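Zendico's household robot software gets a public outing, with a few questions left over

July 13, 2023

14 shares | 3 comments

Zendico released version 2 of its household planning software this week, and the claims have grown along with the version number. The company says Ovuneo, as the package is called, lets a two-armed robot work through chores in a home it has never seen, with no map loaded in advance and no engineer standing by with a laptop.

That would be a big step. It is also very close to what the company said in February, when the first version came out and outside users found that it stalled if a door had been moved since startup.

The new release replaces the old fixed task list with a planner that rewrites its steps as it goes. A camera at head height feeds a perception module, which labels what it thinks it sees and passes those labels to the planner. The planner picks the next move, and a separate controller handles the arms. Zendico says the planner now checks its own work after every step.
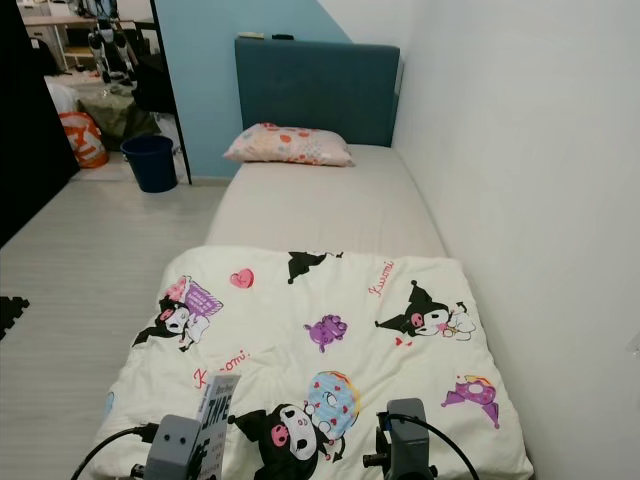 Bedding is the hard case for any system built this way. A comforter has no fixed shape, so the perception module has to guess where its edges are, and a bold print gives it plenty of false edges to choose from. Zendico says it has dealt with this by training on patterned fabric. It has not published the results.

What it has published is a summary page. According to that page, Ovuneo completed a set of 20 household tasks at a rate the company calls "reliable." The page gives no definition of reliable. It doesn't say how many times each task was tried, or whether a person was allowed to step in and restart the planner. A company spokesman said a restart "is not considered a failure in our protocol." He declined to share the protocol.

Bohumila Paulík, who tests robot planning tools at the consulting firm Dandside, ran the release candidate for 15 days. She gives the new planner some credit. It recovers from a dropped object far better than the first version did, she said, and the logs are finally readable.

She was less taken with the self-check. "It asks the same perception module that made the first guess," Paulík said. "If the module got it wrong before the move, it will usually get it wrong after. Then you have a robot that is confident twice."

Her other complaint is with the way the planner handles the space between rooms. Ovuneo builds its picture of a home one room at a time, and it tends to lose objects that sit near a doorway, sometimes listing the same one in both rooms and sometimes in neither. 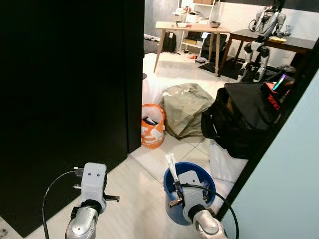
Zendico's answer is a patch, promised for later this year, that will merge the room models. Until then the release notes advise users to "limit multi-room operation where practical." That is an odd line to find in the notes for a product sold on its ability to work across a whole home.

Radomír Havlíček, the product lead for Ovuneo, said critics are holding the software to a standard no one else meets. "Show me another planner that does this without a map," he said. Asked whether outside labs could run the 20 tasks themselves, he said the company was "open to that conversation."

At least one competitor has been more open already. Jelínek, a smaller toolmaker, posts raw logs for its planner, including the long stretches where it does nothing useful. Those logs make for dull reading and don't flatter the product, but a buyer can learn something from them.

An annual license for Ovuneo costs $1440 per robot. Support is extra.

Comments (3)

gearlash
We had version 1 in the lab and the door problem was real. Would like to see somebody other than the vendor time this one before I ask my boss for the money.

Petra_in_Ohio
A restart isn't a failure? I'm going to try that with my car.

nullpath
Bit harsh imo. The log format alone is worth the upgrade. But yes, publish the protocol.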